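Tuesday, March 6, 2018

# Clear the table before you leave it

Short one today, I have a bus in a bit. But I've been stewing on this since January and if I don't type it up now I never will.

Shared tables. The big ones. Break rooms, community halls, the back of the library, that long one at the Inby building where I rent a desk three days a week. My position is simple: when you get up, the top should be bare. All of it. Not mostly bare. Not "I left the good stuff for somebody." Bare.

People think I'm fussy. Fine. I'm talking about wrappers here, not fingerprints. I don't care if there's a ring from your mug. I care about the small stuff, the scraps, the half-empty bag folded over once and parked there like it has a reservation.

Small trash is worse than big trash, that's my whole argument. A pizza box gets dealt with. It's in the way, it smells, you can't put a laptop down, so somebody hauls it out by noon. A single wrapper can live on a table for a week. Everyone who sits down slides it over a few inches. Then the next person slides it back. I watched one granola wrapper go the full length of the table at Inby and come home again. Four days!

And then it breeds. One wrapper says wrappers are allowed. By lunch it has company.
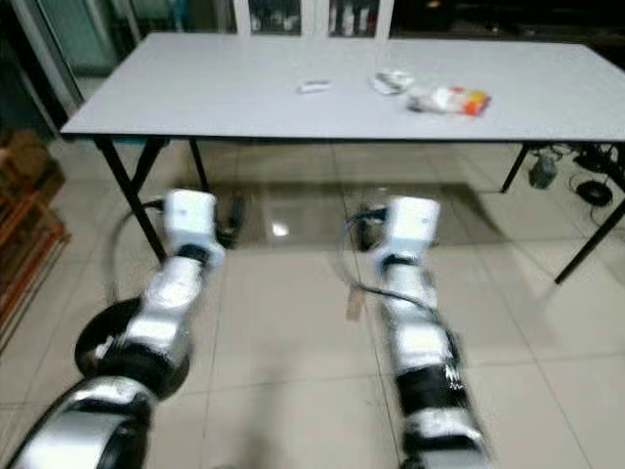
Long tables get it worst, in my opinion. At a round one you're looking at everybody else's elbows and a bit of shame kicks in. With a long one there's always an end that belongs to no one, and that's where things drift. Doesn't take much either. A little white packet, a crumpled wrapper, a bag with some red and orange and yellow printing on it, and on a pale top that's all your eye goes to. Three bits of packaging, and the whole rest of that long light gray surface might as well not exist. I'd pick a different table. So would you, probably.

Which brings me to the packet problem. Is it full? Is it empty? Is it somebody's? A crumpled wrapper you can at least be rude about, you just grab it. But a flat little packet could be someone's sugar, or their medicine, or nothing. So it stays. Same with bags. I have personally left a bag of crackers alone for most of January on the theory that the owner was coming back. It was empty. I finally picked it up and it weighed nothing and I felt like an idiot.

So here's my rule, and I'd like to see it taped up somewhere. If it's on the shared table and you aren't, it's trash. No names on things, no "back in 5" notes. You want to keep your crackers, take them with you.

The usual answer is more bins. I've heard it at Inby, I heard it at my old place, Prurnia, where they put in a bin at each end of the room and then a third one for good measure. Nice bins. Table looked exactly the same. The distance was never the problem — people will walk 41 steps for coffee and not one for a wrapper. It's the getting up. You get up thinking about the next thing and your hands are already full of phone.

The other answer is that there are cleaners, it's their job. No. Cleaners wipe. They can't wipe around your stuff, and the good ones won't throw out something that might be yours, so they go around it and now there's a clean table with a dirty island in teh middle. I did evenings as a cleaner when I was in school and I went around a lot of islands.

I'll give the other side one thing. A table with nothing on it ever can feel like a waiting room. I like a bowl of something out, or a newspaper. Leave the newspaper! That's a gift. A wrapper isn't a gift, its just the part you didn't want.

Anyway. Pick up yours, and if there's one more sitting next to it, pick up that one too. Takes a second. Bus is in four minutes and I still have my own cup to rinse.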